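Plundside: progress report to the Hijazi Fund, September

What a stretch this has been! The Barov chapter is playable from start to finish, with 12 levels in and 5 heroes you can swap between mid-fight. Testers filed 248 bug notes and we've closed most of them (the vanishing ladder in Plernedcombe Harbor is still with us).

Co-op is next, and we can't wait to show you.

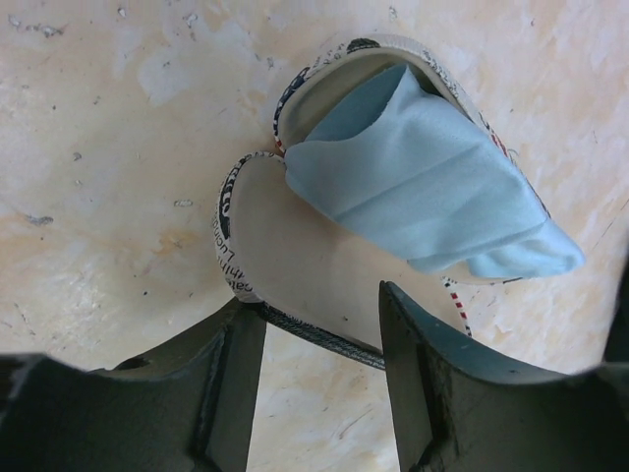

Printed fabric slippers, one overlapping the other.

Spending is on plan. We'd like to move the leftover music money into voice recording, if you agree.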